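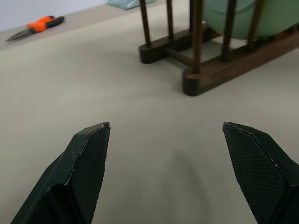 4.2 Collecting demonstrations by hand guidance and remote control

Figure 7. View from the wrist camera in the rack task, with the fingers open and the bowl held upright between the posts of the rack.

Each task was shown to the arm in 2 ways. In hand guidance, the operator held the forearm and moved it through the task while the joints were set to offer little resistance. In remote control, the operator sat at a separate desk and drove the arm with the Semik hand controller, watching only the wrist view. The same operator gave both sets of demonstrations for a given task, and the order of the two methods was swapped between tasks.

The rack task asks the arm to take a bowl out of a wooden dish rack and set it down on the open part of the table. It was chosen for the narrow approach it demands. The posts stand in front of part of the bowl when seen from the wrist (Figure 7), so the operator has to judge the position of the rim from the lower part of the bowl and from the spacing of the posts. Other items were left at the back of the table and were not part of the task.

Under hand guidance, operators tended to bring the fingers in along a single curved path and to close them without a pause. Under remote control the same movement was split into short straight runs, with a stop before the fingers passed the first post. These stops were kept in the raw recordings. For training, any stretch in which neither the arm nor the fingers moved was cut, apart from the last moments before closing, where the stop carries information about alignment.

Finger opening was recorded as a continuous value. An earlier version of the Kocsis logger stored it as open or closed only, and policies trained on those recordings closed too soon on the rim. We did not reuse any of that data.

A demonstration was thrown out if the rack shifted on the table or if the operator's hand entered the wrist view during guidance. The second fault was common at first. It became rare once the grip point was moved 4 cm further up the forearm, a change suggested by Morven Sutherland and applied to all later sessions. Recordings made before the change were checked again under the same rule.

Contact: Morven Sutherland, Daltus Laboratory | © The authors | Back to top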